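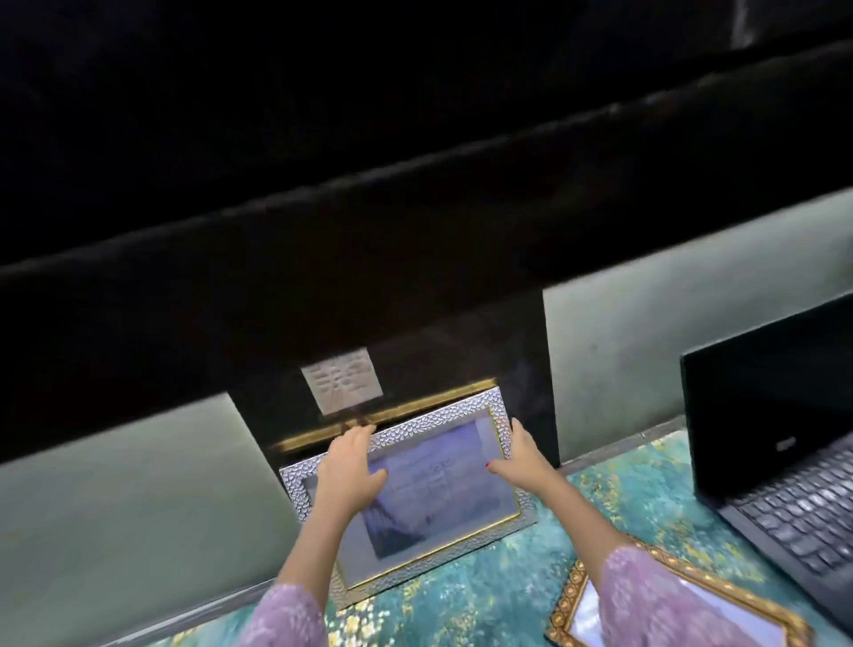
Kerkbridge wrote after the second release to ask whether the pane failure was a gripper fault or a data fault, and whether it was safe to keep running the old checkpoint with the force limit turned down. It was a data fault that the gripper made worse, and no, please don't keep running it. Lowering the limit makes the arm drop frames.

Desodell: framed picture handling
Release 3

Status

Release 3 replaces releases 1 and 2. The earlier releases have been withdrawn. If you trained on either of them, read the section on the pane failure before you run anything on hardware.

Contents

Desodell is a set of first-person recordings of hands picking up, turning, leaning and setting down framed pictures. It was collected to train Clukico, our placing policy, which runs on a Harb arm with a two-finger gripper. Each recording comes with hand tracks, a contact label and a surface label for every contact.

The layout is:

clips/ video, one file per recording
tracks/ hand position, both hands
contacts/ start, end and surface of each contact
splits/ train, validation and held-out lists
incident/ force logs and arm video from the failed trials
CHANGES list of changes by release

Surface labels

border: the raised frame around the picture
glass: the pane
back: backing board or any other part of the rear face
stand: hinged or folding support on the rear face
edge: the thin outer side of the frame
unknown: the annotator could not tell

Release 1 had only border, glass and back. Release 2 added edge. Stand and unknown are new.

The pane failure

On Thursday, March 24, 2022, we ran Clukico through 86 trials on the Harb arm. The task was to lift a frame that was leaning on a wall and set it down again facing the same way. Of these, 13 ended with the gripper closing on the glass instead of the border. Two panes cracked. The arm carried on with the second cracked pane until the operator pressed the stop button, and glass fell inside the work area. There were no injuries. The operator was outside the marked zone and wearing eye protection, as the test plan requires.

The policy should have stopped itself. It has a check that compares the planned contact with the measured force and halts when they disagree. The check didn't trip. As far as the policy was concerned, closing on glass was a normal way to hold a frame, so the force it measured was close to the force it expected.

Cause

People put their fingers on glass all the time when they move a picture. They spread the hand, rest the fingertips on the pane and carry the weight somewhere else. In releases 1 and 2 a contact like that was labeled glass, which was correct, and also given the grasp flag, which was wrong. The flag was set for any contact that lasted longer than a fixed time. A hand steadying a frame against a wall easily lasts that long.

Reflections added to it. Under bright light the inner edge of a border can be hard to separate from the glare next to it, and the automatic pass moved some border contacts inward onto the pane. Annotators were shown the automatic label first and tended to accept it.
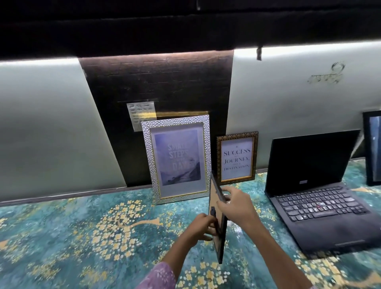

Contacts on the rear face had a related problem, and it is the one we think other users are most likely to run into. The old back label covered everything behind the picture, so the policy had no way to tell a flat surface from a moving part. A dark frame turned edge-on, with brown cardboard backing and a small black stand hinge near the middle of it, gave a single label for the whole rear face. A Harb finger pressed onto a hinge of that kind can slip when the stand swings. Release 3 labels the hinge and the leg of a stand separately, and the sample config treats both as areas to avoid.

Changes in release 3

The grasp flag is no longer set by duration. An annotator sets it by hand, and only where the hand appears to be carrying weight.

Every glass contact was labeled again from scratch with the automatic label hidden.

Clips where glare covers the boundary between border and pane have the glare field set to true. They are kept in the training split. Leave them out if your model uses the surface label as a direct target.

The force check in the sample config now has its own limit for glass. It doesn't depend on what the policy expected.

What has not been fixed

The held-out split still has too few ornate borders. Raised patterns give the gripper less flat area to close on, and we don't have enough data to say how much this matters.

Frames standing close together are hard for the tracker. When a held frame passes in front of a leaning one, the contact can be assigned to the wrong frame for a short stretch. We correct these when we find them. We haven't found all of them.

There is no weight or pane thickness in the metadata. It wasn't recorded and we can't add it now.

Nothing in the recordings measures force. The force values in incident/ come from the arm and belong only to the failed trials.

Running on hardware

Use acrylic panes for the first runs with any new checkpoint. Switch to glass only when a full set of trials has passed with no pane contact above the limit.

Keep the stop button in the operator's hand, not on the bench. On the day of the failure it was on the bench.

If a pane cracks, stop the arm and cut power before you go into the work area. Don't send the arm home first. The homing motion on the Harb opens the gripper partway, and a cracked frame will come apart when it does.

Do not use a checkpoint trained on release 1 or 2, at any force limit. With the limit lowered, Clukico still chose the glass and the frame slid out of the fingers.

Not suitable for

Handling of frames above head height, or near people. Hanging frames on hooks or wire. Any use where the surface label is the only thing keeping the gripper off the glass.

Reporting a bad label

Open an issue with the clip name, the contact number and the label you think is right. If the problem showed up on an arm, attach the force log and say which release the checkpoint was trained on. Corrections received before the end of May go into the next update to contacts/. The clips themselves will stay as they are.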